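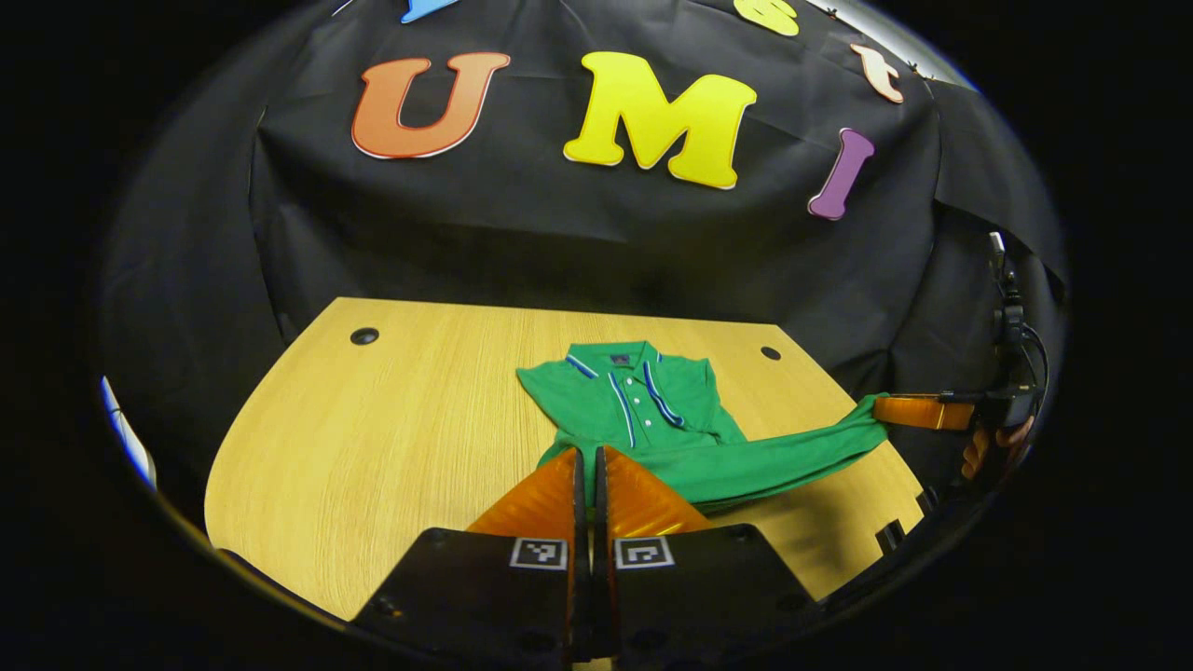
4. Moving your contacts and messages to the Jevitz handset

4.1 Before you start

Charge both phones to at least 57 per cent. The transfer will not begin below this level, and the new phone shows a battery symbol in the top bar until it is reached. Both phones must be on the same wireless network. Mobile data is not used at any point.

Messages are copied in batches of 1000. A phone with several years of messages may need more than one batch, and each has to be confirmed on the old phone.

Note: If the old phone is itself a Jevitz model with system version 14 or later, skip to 4.3.

4.2 Transfer from another make of phone

1. On the old phone, install the Tramedum transfer app and open it.
2. Tap Send. Allow access to contacts and messages when asked. Access to the camera is needed only for step 5.
3. On the new phone, open Settings, then System, then Bring in data.
4. Tap From another phone. A square code is displayed.
5. Scan the code with the old phone. If the camera is damaged, tap Enter number on both phones and type in the six digits by hand.
6. Choose what to copy. Call history is off by default.
7. Tap Start and leave both screens on.

Caution: Do not remove or swap the SIM card during the transfer. The batch in progress will be lost and must be sent again from the beginning.

4.3 Transfer between Jevitz phones

1. Place the phones within one metre of each other and unlock both.
2. On the new phone, tap Pair when the name of the old phone appears.
3. Enter the screen lock code of the old phone. Fingerprint unlock is not accepted here.
4. Tap Copy all, or tap Choose and clear the items you do not want.

Alarms and saved wireless networks are included in Copy all. Bank cards are not, and must be added again in the wallet.

4.4 Names with accents

Contacts saved on a SIM card may lose their accents. Éabha Brophy, for instance, can arrive as Eabha Brophy, and a surname such as Ó Briain may be sorted under B. To avoid this, move SIM contacts to the phone memory before step 1 of 4.2.

4.5 If the transfer stops

Message 47 on the new phone means that the wireless connection has dropped. Reconnect both phones and tap Resume. Finished batches are kept for 14 days.

If Resume is greyed out, restart the new phone and repeat the procedure from step 3 of 4.2. Contacts already copied are matched by number and are not duplicated.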